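Grasp example collection (bin picking)

From the Pritero reference pages on industrial handling

Grasp example collection is the gathering of recorded pick attempts for training a learning system that chooses where and how a robot gripper should take hold of a part. In bin picking, the parts lie in a container in no fixed order, and each record links a view of the container to a gripper pose and to the result of the attempt. The term covers both human-guided recording and unattended recording in which the robot makes its own attempts.

Background

Early bin picking systems compared sensor data with a drawing of the part and computed the gripper pose from the match. This works well for rigid parts with a known shape. It works less well when parts vary, overlap heavily, or have surfaces that reflect light. Learned grasp selection replaces the matching step with a model fitted to past attempts, so the quality of the model depends largely on the attempts it has been given.

Contents of a record

A record normally holds the following:

Sensor view of the bin, taken before the arm enters it
Gripper pose in the robot's base coordinates
Approach direction and approach speed
Gripper opening before closing
Joint positions during the motion, sampled at a fixed rate
Result label
Software version and calibration number

The sensor view must be taken with the arm outside the bin. Views taken during the motion may be stored as well, but they are kept under a separate heading, as the arm hides part of the contents. Joint positions and sensor views carry time stamps from a single clock. Records with a clock error larger than one sampling step are usually dropped.

Methods of collection

Guided collection. An operator moves the gripper to a suitable grasp using the control pendant, a hand-guiding handle, or a separate input device. The path is recorded along with the final pose. Guided records are slow to produce and mostly successful.

Scripted collection. A program selects poses from a list or by simple rules, such as the highest point in the bin. The rate is higher than with guided collection, and the share of failures is larger.

Self-supervised collection. The current model selects the pose, the robot carries out the attempt, and the result is labeled by the cell itself. A fraction of the poses is chosen at random so that the model does not repeat only those grasps it already rates highly.

Cell arrangement

The bin is fixed in relation to the robot base. A shift of the bin during a session leaves the recorded poses valid in robot coordinates, but it moves the walls relative to the stored collision model, and later attempts near the walls may then stop on contact. Clamps and bolted stops are both in use. Cables and air hoses on the wrist need enough slack for the full range of wrist rotation used inside the bin, and the collision model has to allow for the space they take up.
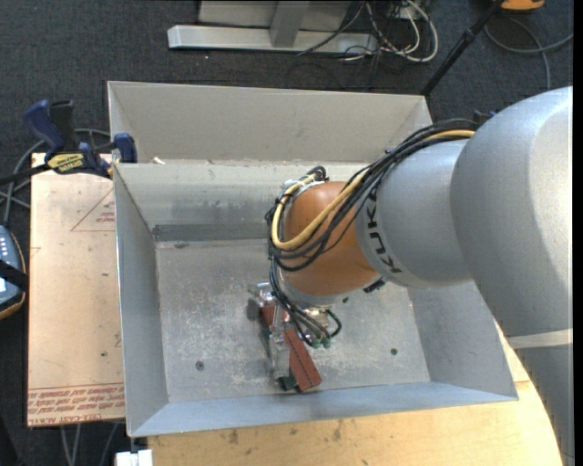

Why are failed picks kept in the data set?
A model trained only on successful picks has no information about where the limit between a good and a bad grasp lies. Failed attempts supply that limit, provided that the cause of the failure is labeled.

Labeling

Four result labels are common: held, slipped, missed, and blocked. "Held" means that the part was still in the gripper at the check position above the bin. "Slipped" means that contact was made and the part was lost before the check position. "Missed" means that the gripper closed without contact. "Blocked" means that the motion was stopped by a collision or a force limit before the gripper closed.

Labels may be assigned from finger position, air pressure, wrist force, or a second sensor view. Finger position alone cannot separate one part from two parts of the same width held end to end. Cells that handle flat or narrow parts therefore often add a weight check. Labels assigned by the cell are compared with labels assigned by a person on a small sample from each session.

Session procedure

The procedure described by Heidrun Marti for the Satix recording software is widely copied in small cells. A session consists of 200 attempts. The contents of the bin are remixed after every 20 attempts, either by hand or by a stirring motion of the gripper. The calibration is checked at the start and at the end of the session, and the session is rejected if the two checks differ by more than the set limit.

The remixing interval affects the variety of the data. When parts are only removed and never remixed, the early records show a full bin and the late records a nearly empty one, with little in between for any given arrangement. When remixing is too frequent, situations in which a part rests against a wall or in a corner after its neighbors have been taken are rare in the data.

Known sources of error

Wall and corner grasps are underrepresented in most collections. The Grurnberg collection, recorded with rigid blocks in a metal bin, contains 26 sessions, and only 4 of them were set up for parts lying against a wall.

Wear of gripper pads changes the friction between pad and part over time. If the pads are replaced without a note in the record, identical poses may appear with opposite labels.

Changes in room lighting affect systems that use color views. Depth views are less affected, though bare metal walls can produce false depth readings near the bin floor.

Bachmann notation, used in some older collections, gives the approach direction as seen from the part. Newer collections give it as seen from the gripper. The two differ in sign, and mixed data must be converted before training.

See also

Bin picking
Collision model
Gripper calibration
Hand guiding
Result labeling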